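Ho-yin Chuang

1/9 Big week for the laundry task at Drinstead! We've passed 428 demonstrations, every one driven by a person through teleop, and I have far too many thoughts about washing machines now. Thread for anyone collecting their own.

2/9 The plan is 800 before we train anything we'd show to other people. A demonstration is one go at one sub-task: open the door, move a cloth, turn the knob, shut the door. Short ones are so much easier to label and to throw out.

3/9 Fingertips first, as I get asked about them most. Metal shells, each with a little window in the face, and ribbed black rubber further up the finger. I still think they look great close up. 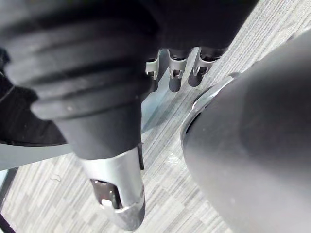 4/9 We keep the wrist views at full rate and thin out the head view. Chi-keung Chiu argued for the reverse back in January and we tried it his way for 56 demonstrations. The policy was hopeless at the last few centimetres, so back we went (he was very gracious about it!).

5/9 Cloth is the best and worst bit. It folds over itself, it hides the controls, and from the wrist it can fill half the picture. I used to bin clips like this one. Now I keep them, as the model has to cope with a knob it can only partly see.

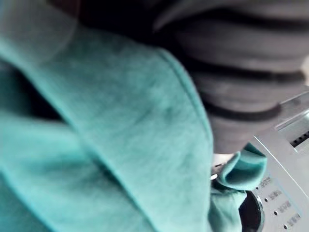 Wrist view. Teal fleece, with the knob and its settings peeking out on the right.

6/9 Labelling tip: write down what the operator was trying to do, in plain words, straight after the take. "Move sleeve off panel" beats "manipulate garment" by miles. We went back over our old labels and the plain ones were the only ones we could all agree on.

7/9 Doors deserve their own set. Coming at the door from a slightly different angle each time did more for us than any amount of clever augmentation. We shift the robot's start position by a hand's width between takes and log it in Mivness. 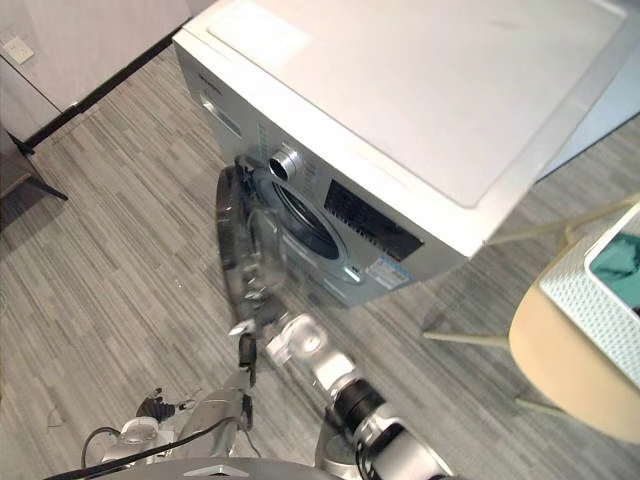 Right gripper up against the open door, basket on the chair.

8/9 Bad takes go in a separate folder, labelled, never deleted. Fumbles and recoveries are gold — the operator backs off, has another look, tries again, and that's just what we want it to pick up.

9/9 Next up is the detergent drawer. The handle is a long narrow slot and I can't wait. If you've collected drawer data with a multi-fingered hand, please reply, I'd love to compare notes!

More from this author
How we name our takes (and why we changed it)
Mivness export scripts, tidied up
Eight things I'd tell a new teleop operator
Notes from the Hondard towel-folding day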